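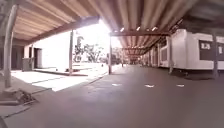
How to find out why a mobile robot stops at the edge of a shadow

Written by Darcy MacDonald, 2023-09-28

This guide is for people who run a small wheeled robot on outdoor paths, with one wide-angle camera and no laser scanner. Our robot is called Janeo. In August it began to stop, or to turn sharply to one side, when it came near the line between shade and strong sun. It took us too long to find the fault, so I write down the steps in the order I would follow today.

Before you start

Read this part even if you are in a hurry. A robot that stops for no reason can also start for no reason. During all tests, one person walks beside the robot with the stop button in the hand, and this person does nothing else. Do not look at the laptop and hold the button at the same time. We did this on the second day, and Janeo touched a roof post with its front bumper. There was no damage, but the speed limit was still set for normal driving. For tests, set it to slow walking pace.

You need:
The log files from the last failed run
A tape measure and some chalk
A laptop that can show the live camera picture
A piece of gray cardboard, larger than the camera housing

Step 1. Mark the place

Drive the same path by remote control and put a chalk mark on the floor where the robot normally stops. Repeat this at another time of day. If the marks move together with the shadow, the problem is probably in the camera or in the software that reads it. If the marks stay in one place, check the floor first: a joint, a small step, or a metal cover that disturbs the compass.

Our marks moved with the shadow.

Step 2. Look at the raw picture

Look at the picture before any correction. Our map screen shows a cleaned version, with straight lines and better contrast, and it looked fine every time. The raw one had white areas where the courtyard should be, and a pink color over everything. A white wall and a white sky had become one shape. The path planner cannot find an edge there, so it takes the next strong line it sees, and on a covered walkway this is very often the border of the shadow.

Step 3. Check the exposure setting

Open the camera settings and look for the metering area. Ours was set to the lower half of the picture. In a covered passage the lower half is nearly all shaded floor, so the camera makes everything brighter and the sunny side is lost. After a software update in August the setting had gone back to this value. Change it to the full picture, save it, and then restart the robot completely. In Brimmont, the control program we use, the save button does not write to the camera until the restart. I lost one afternoon with this.

Step 4. Do the cardboard test

Park the robot in the shade, with the wheels blocked. Hold the cardboard in front of the lens, count to five and take it away. Watch how long the picture needs to become steady. Janeo needed 62 frames before the change and 6 after it. A slow recovery means that the robot drives blind for a moment each time the light changes.

Step 5. Check what the robot does when it is not sure

This is the real safety matter, and I should have put it higher in the list. When the camera gave no useful edge, our software kept the last steering command. It must stop instead. In the file of our Draltesico drive controller there is a line called hold_last. Set it to 0. Then cover the lens during a slow drive and see that the wheels stop. Repeat this on a straight part and in a curve — the curve is where we had the trouble.

Step 6. Drive again

Make the first runs at the same hour as the failed ones, with the same sun if possible. Keep the slow speed. We did 104 passes along the walkway before we went back to normal speed, and there was one false stop, which I still cannot explain. The log for that pass is saved under the name Trevor, if a colleague wants to look at it.

If the problem comes back

Clean the lens first. Then compare the settings file with your backup copy, line by line, especially after an update. Write the date of each change at the top of the file.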